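Pletex reader now sold direct, worth it over the Bunting?

marlow_k
Original poster
The store page for the Pletex e-reader went live this morning. Until now you had to import one and pay the customs fee yourself. It's $147 with the light, and the basic Bunting is still $100 at the same store. I read maybe two books a month, mostly at night. Is the light worth the extra money?

tinhat77
Depends on where your books are. If you bought them from Grirker, they open on the Bunting with no fuss. On the Pletex you have to run them through the desktop app first, and the app is slow.

marlow_k
Most of mine are from Grirker, so that's a point against it. How slow?

tinhat77
It took my old laptop five minutes for one long book with maps in it. Short ones are quicker.
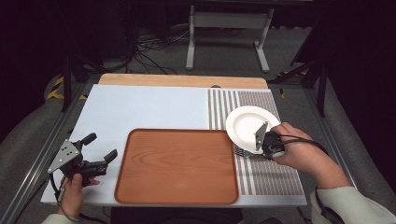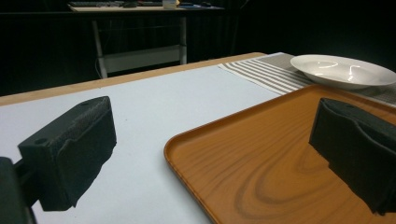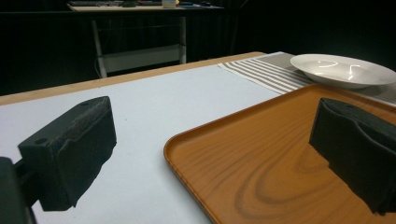
Reshma Botha
Moderator, Readers and Tablets
Posted February 23, 2018

Moved this from General. Please keep import questions in the customs thread, it's pinned.

On the question itself, I've had an imported Pletex since last April. The light is even across the page except for a faint band at the bottom. Battery is fine, I charge it every couple of weeks. I would pay the difference again, but I read in bed with the lamp off.

oldpaperback
I disagree with the light being worth $47. A clip lamp costs a fraction of that and you can move it to your next reader. The screens are the same size and I can't tell the text apart.

tinhat77
The text is sharper on the Pletex. Put a footnote on both and look.

oldpaperback
I did, in the store. Maybe at the smallest size. I don't read at the smallest size.

j_dunmore
Check the warranty before you order. The Bunting is covered for 24 months if you buy it here. The Pletex listing says the seller is Praltonik, and I couldn't find a repair address for them anywhere on the page.

Reshma Botha
Moderator, Readers and Tablets
The address is in the PDF manual, last page. Repairs are mailed in and you pay postage one way. Mine went in once for a stuck power button and they sent a replacement.

j_dunmore
Thanks, I missed that. Still think a shop counter is better than a mailbox.

marlow_k
OK. I'm leaning toward the Pletex for the light, but the app thing bothers me. Can it do a whole folder at once or is it one book at a time?

tinhat77
A whole folder, if you update the app first. The version on the disc only does one at a time.

oldpaperback
Buy the Bunting and a lamp.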